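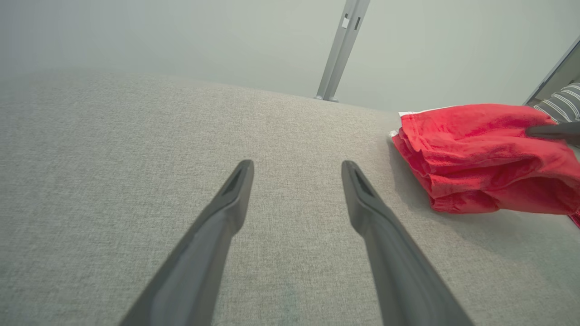 Tips for software that handles towels and other soft things

Workshop notes, February. Collected by Solène Hoarau, with additions from Josiane Lecomte.

These are for people writing control and perception code for two-armed setups at home or in a small workshop. They assume the arms already move and the cameras already stream. Most came out of our work on Stirness, the task runner we use for laundry and tidying jobs, but they should carry over to whatever you have.

Finding the cloth

Start with colour. A red towel on grey upholstery can be picked out with a hue threshold and a bit of cleaning up, and that will do for the first week. Move to a trained segmenter when you get to white cloths on pale covers, where the threshold falls apart.

Work in a colour space that keeps brightness separate. Deep folds in a red towel come out much darker than the top surface, and a plain RGB threshold will cut the towel into pieces along every crease.

Flecked or woven upholstery gives noisy depth at close range. Take the median over a small patch before you trust a height. On our sofa fabric a single pixel could be out by more than the thickness of the towel.

Don't fit one flat plane to a sofa seat or a padded bench. The front and back edges curve away, and the planner will think there is a solid surface where there is only air. Fit the plane to the middle and treat the edges as unknown.

Mask out your own fingers. They sit in the wrist view all the time and a dark finger over a pale cover looks like an object to most detectors. Draw the mask once with the gripper open and once with it closed, and blend between them using the joint reading. The other arm's fingers need masking as well, and for those you have to project the model from the joint angles, as they can turn up anywhere.

Choosing where to grip

Look for a raised, rolled edge facing the open hand. A puffy ridge gives the fingers something to close on. A flat layer pressed against the seat does not, and you will end up pinching upholstery.

Score each grasp by how much free cloth lies on both sides of the fingers. Drop anything within a finger's width of another item. Small white things tucked under towels (labels, tissues, the corner of a flannel) come up with the towel more often than you would like, so give them their own class even if all the class does is lower the score.

If no grasp scores well, have one hand hold the towel down and let the other pull gently at the nearest edge, then look again. We allow 2 pulls before the program stops and asks for help.

Two hands

Give each hand a named job in the plan: hold, pull, wait. Swapping jobs halfway through should be a separate step with its own check. Josiane rewrote ours this way after a bad Sunday of both arms deciding they were the holder.

Keep the resting hand's contact force low and log it. If it climbs while the other hand is pulling, slow the pull before you increase the hold.

Check for collisions between the two hands at the fingertips as well as the forearms. Amadden, the planner we use, was set up with one simple box per gripper, and that made it refuse perfectly good approaches where both hands work on the same towel. Separate capsules for each finger fixed it at a small cost in planning time.

Put fixed things in the planning model by hand. Posts, frames and walls behind the seat don't move, and thin metal posts are exactly what a depth camera misses. Measure them with a tape and type them in. Cushions do move, so leave those to perception.

Timing and logs

Stamp images when they are captured, on the camera machine. Stamping on arrival put our wrist view around 122 milliseconds behind the joints, enough to miss a fold while the arm was still settling.

Wait for the arm to stop before taking the picture you plan from. It costs little and removes a whole family of odd faults.

Save the image, the mask, the chosen grasp and the joint readings for every attempt, good or bad. Keep them in one folder per attempt. Fornik, our log viewer, opens these side by side, but any image browser will do if the names sort properly. We had 2666 attempts saved before we wrote a script to sort them by failure type, and should have written it far sooner.

Label failures in plain words: missed, slipped, took two layers, gripped the seat. Number codes get forgotten.

Changing the software

Change the perception or the planner, never both on the same day.

Replay old logs through new code before the arms run it. Chuang, our replay tool, flags any grasp that lands somewhere different from last time. Look at those by eye.

Keep one towel as the test towel. Wash it now and then, as terry goes stiff and lies differently, and write the wash in the log.

Corrections to Solène, please, with the log folder attached if there is one.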